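4. Reading the sequels: what carries over

4.1 The second-book problem

Most of the readers in our Prusholm group came to fantasy through series, and most of them gave up on at least one series at the second book. We wanted to know why. The usual answer in the literature is pacing: book one sets up, book three pays off, book two waits. Our readers hardly used the word. What they talked about was the couple.

In The Salt Liaison (Harms, the first of the Fillport books) the romance and the magic plot share the same scenes. The hero can't learn the harbour wards without sitting up all night with the man he dislikes. Every clue is also a step closer. By the second book the pair are settled and the plot has to do its own walking. Several readers noticed this without being asked. One wrote in the margin of the response sheet, "they are happy now so who is keeping the secret from who". Another stopped at chapter nine and went back to reread the first.

We coded 53 response sheets in all. Coding was done by Huaranga and Guzmán seperately, then compared. Where they differed it was nearly always over the same thing, whether a complaint about the magic was really a complaint about the characters. See 4.3.

4.2 Swapping the leads

A common fix is to hand the second book to someone else. Side character from book one, new love interest, old couple seen across a dinner table. Anneliese Harms does this in the third Fillport novel, and Alcides Bermúdez does it from the start in the Rewi cycle, where no pair gets more than one volume. Readers were split. Those who liked it said it felt like being let back into a house. Those who didn't felt they had been moved on before they were ready.

Age seemed not to matter much. Reading habit did. Readers who also read a lot of historical romance took the swap as normal, they expected it, some had already guessed the next pair from a single line of dialogue. Readers who came from epic fantasy expected one hero to the end and read the swap as a loss of nerve.

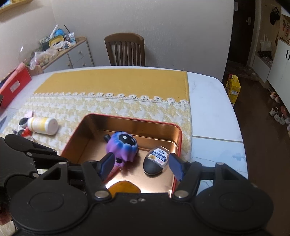 Figure 1.

The same split turns up in how people talked about the ending. Romance readers treated the couple's story as closed and the magical threat as open, and were quite content with that. Fantasy readers wanted it the other way about. For them an unresolved threat was a cliffhanger and an unresolved kiss was just atmosphere. Two readers in one discussion argued for most of the session over whether The Salt Liaison "had an ending", both quoting the same page.

4.3 Rules of magic as rules of manners

Here the coders disagreed most, and it is worth slowing down a little. In Fillport a spell must be asked for aloud and may be refused. Huaranga put this under world-building. Guzmán put it under courtship, pointing to the scene on the stairs where the refusal of a spell is plainly the refusal of the man. Both are right, and we ended up with a shared code, which made the totals messier but the reading better.

Once the shared code was in, the second-book complaints looked different. Readers who said the magic had "gone flat" nearly always pointed to scenes where a spell was asked for and given with no trouble. Nothing at stake in the asking. The rules hadn't changed, the people had stopped being awkward about them. Compare Rewi, where magic is a trade with guild fees and has no link to manners at all. No one called it flat. Several called it dull, but from page one, so at least it was consistant.

Pacheco (personal communication) suggests that this is an old pattern from the comedy of manners, where the forms of address do the work that spells do here. We think so too but have not followed it up. Would need a different set of books.

4.4 Limits

One group, one town. Everyone had borrowed or bought the first book before joining, so people who bounced off it at once are missing. The Rewi sessions were held in June and were thinner, 30 sheets against the rest. Also the Unenach translation of the second Rewi volume drops the prologue, and we only found this out when readers began to disagree about who was dead. Sheets from those readers were kept, marked, and left out of anything said above about endings.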